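Chapter 9

Where the Working Day Goes: Measuring Unpaid Work in the Household

By the end of this chapter you should be able to explain why national accounts leave out most of what goes on in a home, describe how a time-use diary is kept and coded, and argue about whether ironing counts as production without raising your voice.

9.1 The bed that makes itself

Suppose you pay someone to change the sheets in a hotel. The wage is recorded, the hotel's output is recorded, and a small amount is added to the size of the economy. Now go home and change your own sheets. The same corners are tucked under the same sort of mattress, the same duvet cover swallows you to the shoulder, and the economy does not stir. As far as the accounts are concerned, you might as well have been asleep on the thing. 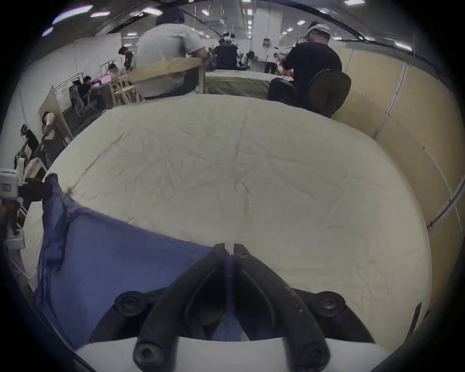 Economists have known about this oddity for a very long time and have mostly learned to live with it, as one lives with a dripping tap. The usual defence is practical. Paid work leaves a trail of payslips, invoices and tax forms, and a statistician can follow a trail. Housework leaves a clean floor, which by the following afternoon has stopped being evidence of anything.

There is also a matter of principle, or at least a matter of where to draw the line. National accountants use what is called the production boundary: activities inside it are counted and activities outside it are not. Growing potatoes for your own table falls inside. Peeling, boiling and mashing them for your own table falls outside. If you find this hard to defend, you are in good company, and you may wish to try Exercise 3 at the end of the chapter while you are still cross.

9.2 The third-person test

How do we tell work from leisure when no money changes hands? The most widely used rule is the third-person test. An activity counts as work if you could, in principle, pay somebody else to do it and still get the benefit. You can pay a person to wash your windows. You cannot usefully pay a person to watch a film for you, although a few students each year seem to have tried something similar with the set reading.

The test works well for the dull middle of domestic life and badly at the edges. Cooking passes, but what about cooking a slow and showy dinner because you enjoy it? Gardening passes, yet many gardeners would pay good money to be allowed to do more of it. Reading to a child passes too, and here most people feel that something has gone missing in the sum. For now, note that the test asks only whether the job could be handed over. It is silent on whether you would want to hand it over, or whether you would be pleased with the result.

9.3 Keeping a diary

If we are to value household work, we first have to know how long it takes. Asking people outright is a poor method. In the pilot for the Walier Household Study, which we shall use throughout this chapter, respondents were asked to estimate the hours they spent on chores in a normal week. Couples were asked separately. When the two estimates were added together, a fair number of households turned out to be doing more housework than there was house.

The main study therefore used diaries. Each of its 338 households, drawn from the towns of Zorham and Korkora, kept a record for two days in May, divided into short slots. In each slot, people wrote down what they were mainly doing, what else they were doing at the same time, and who was with them. The entries were then sorted by coders into a standard list of activities.

Laundry shows why the coding matters. In conversation it is one job. In a diary it breaks into gathering, sorting, loading, hanging, fetching in, folding and putting away, with long gaps between in which the machine does the labour and the person does something else. Is waiting for a spin cycle to finish a form of work? The Walier coders decided that it was not, unless the respondent was standing there. This seems harsh on anyone who has ever stayed in all morning on account of a wash.

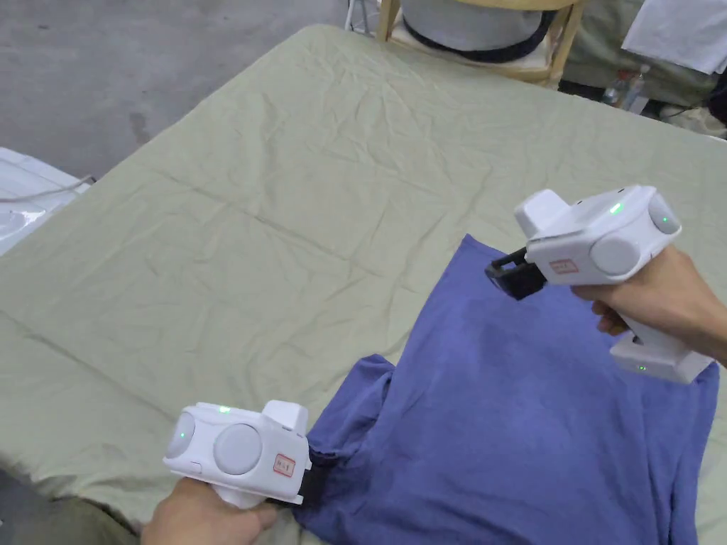 Figure 9.1 A T-shirt on a cloth-covered table. Handling clothes is coded as laundry wherever in the home it is done.

Then there is the second column, the one for what else was going on. Folding is rarely done alone. People fold while listening to the radio, while supervising homework, while on the telephone to a sister. If we count only the main activity, we lose childcare in large amounts, for it tends to be written down second. If we count both, the day grows longer than the clock allows. The Dalsgaard rule, which we meet properly in Section 9.6, splits the time between the two activities. It pleases neither side and is used everywhere in this book.
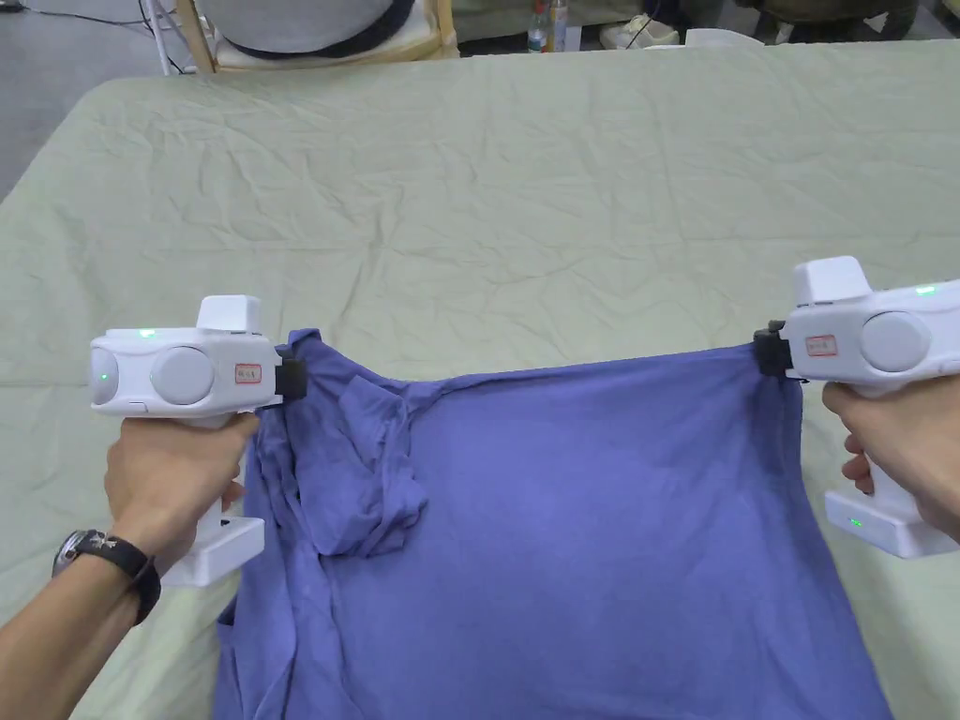
Diaries have faults of their own. People tidy them, much as they tidy a house before visitors. Some fill in the whole day at 9 in the evening from memory, in one colour of ink and suspiciously round slots. One Korkora household returned a diary in which every entry, from breakfast to bedtime, read "the usual". It was coded as missing, though the coders were said to have some sympathy.

9.4 What is an hour worth?

Once we have the hours we need a price. There are two main ways to get one, and they give different answers.

Replacement cost asks what you would pay someone else to do the job. An hour of your ironing is worth an hour of a paid ironer's wage, even if the paid ironer would have finished in half the time and without the scorch mark.

Opportunity cost asks what you could have earned in that hour instead. By this method, a surgeon scrubbing a bath produces a far more valuable bath than a shop assistant scrubbing the same one. The bath itself gives no sign of this.

We shall work through both methods using the Zorham diaries, starting with meals, where the records are fullest. Before going on, draw up a blank diary sheet and keep it for a single day. Fill it in as you go along. Your tutor will know.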